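Speaker notes, Joltano screening room talk, 21/11/2020
Adapting a serial: pacing in the Gostalley anime

Slide 1. Scope. Season one only, 20 episodes. The manga is still running, so no claims about the ending. Credit Amparo Valderrama for the chapter-to-episode table.

Slide 2. Compression. Episodes 1 to 5 cover 17 chapters. Dialogue is trimmed first, then travel. The flashback in the mill is moved forward and loses its narrator. Pause for the clip.

Slide 3. Expansion. The middle run slows down. A two-page duel in print fills most of an episode. Held shots, repeated cels, long pans over still backgrounds. Santosh disagrees that this is padding — give his argument in full before mine.

Slide 4. Sound. The manga marks silence with blank gutters. The anime drops the score and keeps room tone. Play both versions of the bridge scene, no commentary over them. 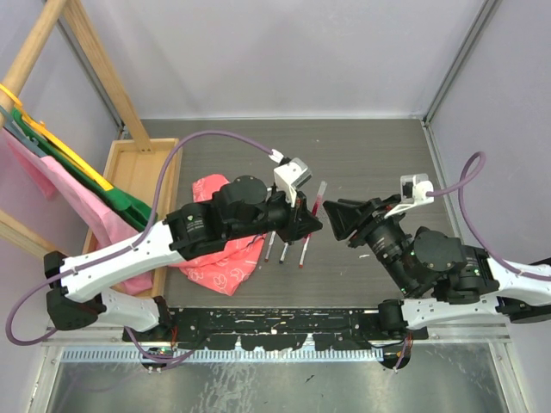
Slide 5. Staging of confrontations. The director favors a profile view, with opponents entering from opposite sides and stopping short of contact. The two arms on this slide have the same layout: one from the lower left, one from the right, a narrow gap between the grippers above the middle of the table. In episode 17 the gap closes only after the cut to black. The manga shows the contact in a single panel.

Slide 6. Questions. Leilani has the microphone. Skip the Huanca dub unless asked.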